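自己缝收纳袋，该不该先洗布

手工论坛上每隔一阵就要重新争一次：棉布、亚麻布买回来，裁剪之前要不要先过水。反对的一方理由很固定，做的是收纳袋、椅垫套、工具卷，又不是贴身衣物，差一两厘米没有影响。我不同意这个看法。凡是将来有可能下水的东西，布料一律先洗，里布和衬也在内。

先说缩水率。平纹棉布经向缩水一般大于纬向，未经预缩处理的坯布尤其明显。一块长50厘米的料，经向缩百分之四，就是2厘米。单层制品缩2厘米确实可以接受，麻烦出在多层结构上。面布缩2厘米，涤纶里布基本不缩，多出来的里布只能堆在底部，袋口则被面布往里拽，形成一圈波浪。熨斗压不平，拆线重缝也未必对得上原来的针孔。 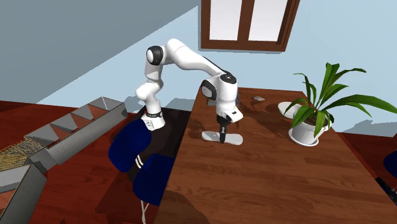

拉链的问题更突出。尼龙拉链的布带几乎没有缩量，缝在未预缩的棉布上，第一次下水后拉链就会拱起来。Liis Paulauskas在她的缝纫笔记里主张用疏一点的针距来缓冲，我试过，效果有限：针距放疏，拱起的位置从一处变成几处，总长度差没有消失。

Wanting Xue持相反意见，她的论据值得认真对待。第一，预洗会洗掉浆料，布变软，裁片容易走形，新手反而裁不准。第二，预洗后必须熨烫，大块布熨一遍要半个下午。第三，深色布洗过之后表面起毛，成品看着旧。

第一点属实，解决办法也简单，裁剪前喷一遍淀粉浆，熨干，挺度即可恢复。喷的时候从反面喷，浆水不要太浓，否则熨斗底板会结一层焦黄。第二点没有捷径，只能说布晾到八成干时熨最省力，全干了再喷水，折痕很难去净。第三点取决于洗法，翻面对折，冷水，不脱水或短时脱水，起毛可以控制在看不出来的程度。

至于衬。带胶的粘合衬不能像布一样洗，做法是温水浸泡，水温以手不觉烫为限，泡到水凉，提起来沥干，平铺晾，不拧。Suqin Dong认为这一步多余，因为现在的衬大多标注已预缩。标注可以参考，我还是照泡。Bundel那款中厚衬我泡与不泡各做过一只袋子，没泡的那只洗过一次之后面布起了细泡，泡过的没有。样本只有两只，不足以下定论，但泡一次衬的成本是一盆水。

还有一个常被忽略的环节是锁边。布料下水之前，两端裁口要先用之字线迹走一道，或者用花边剪剪一遍。不处理的话，亚麻洗出来两头各损失两三厘米的散纱，缠成一团，还会把布边扯歪。布边一歪，后面找直丝缕就要多花一倍时间。找直丝缕的可靠办法是抽一根纬纱，沿抽纱留下的空隙剪，不要相信店里裁的那一刀。

也有例外，我不主张绝对化。打蜡帆布、毛毡、人造革不能预洗，洗了就废。只做展示、永远不下水的物件，比如Halyna Demchenko做的那种壁挂式线轴架布套，不洗也无妨。拼布爱好者里有人特意保留缩水，要的就是洗后那层皱，这是审美选择，前提是整件作品的面布全部不洗，不能一半洗一半不洗。
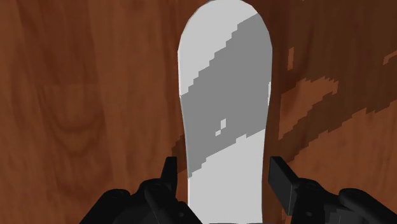 图：木纹面上的浅色长形物件，一端为圆头

最后谈留量。有人用加大缝份代替预洗，1厘米的缝份放到1.5厘米，认为这样就有了余地。这是对缝份的误解。缝份在缝线外侧，成品尺寸由缝线位置决定，缝份放得再宽，缝线以内该缩多少还是缩多少。要留量就得放大净样，而放大多少又取决于缩水率，缩水率要靠洗一块样布才能知道。既然已经要洗样布，不如整块洗掉。

样布的做法附在这里：剪一块20厘米见方的布，用水消笔以外的笔标出经向，按成品将来的洗法洗一次，晾干熨平，再量两个方向。亚麻建议洗两次，第二次通常还会再缩一点。数据写在布卷的标签上，下次买同一匹布还能作参考，换了批次则重新测。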